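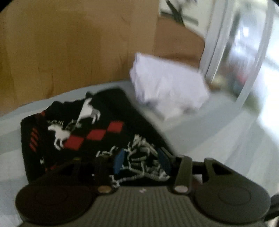

Page last changed: September, by J. Cunha

Vuseck H4 hand-held demonstration gripper

The H4 is a two-finger gripper carried in the operator's hand. It records a task as the operator performs it, and the recording is used to train a policy for a robot arm fitted with matching fingers. No arm is needed at the place where the demonstrations are made.

Soft goods

The blue finger pads are the standard fit for socks, gloves, small towels and other light textiles. They take hold of a single layer or a fold. For patterned socks, grip near the edge of the fabric and keep the finger tips inside the camera view for the whole grasp. A grasp made out of view is saved but is flagged at export and left out of the training set unless the reviewer restores it.

Construction

Each finger is driven through a pivoted linkage beside the ribbed center section. The linkages move together, so the pads meet on the center line. The pads can be changed without taking the linkage apart. After a pad change, run the width check before recording.

Specifications

Maximum opening: 90 mm
Finger pads per set: 4 (one pair fitted, one pair spare)
Mass without cable: 776 g
Rated pad life: 3,000 grasps
Recorded channels: wrist video, hand pose, finger opening
Arm mount: Uton flange, sold separately

Recording a demonstration

1. Place the items and clear the operator's path.
2. Open the fingers fully and hold still until the status tone sounds.
3. Approach, grasp, move and release at an even pace.
4. Open the fingers fully again and end the take.

Fast wrist motion smears the video and lowers the quality of the pose estimate. Short smeared sections between grasps are accepted. Smear during finger closing is a common cause of rejected takes, and the approach should be slowed over the last part of the travel.

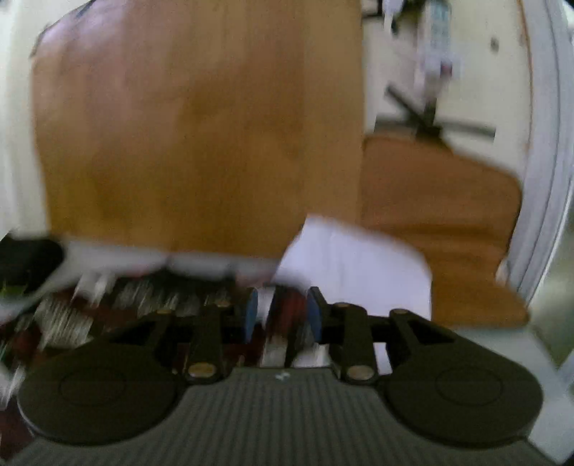 H4 over a patterned surface, fingers apart, tool in motion.

Remote control

The H4 can also be used as the input device for a live arm. Hand pose and finger opening are sent to the Jiltel bridge, which drives the arm at a scale set by the operator. Releasing the thumb switch stops the arm and holds its position. Takes made by hand and takes made over the bridge share one file format and can be mixed in a training set. Umesh Negi maintains the bridge release notes.

Known limits

Clear plastic containers give weak visual features near the rim. Add a few slow approaches to the set if the task involves placing items in one. Strong light on a pale work surface can wash out part of the view; fix the exposure before the first take.

Ordering

The H4 is supplied with cable, spare pads and calibration card. Pad sets are stocked by Malhotra. For arm mounts and bridge licenses, contact Ermelinda Abreu in sales.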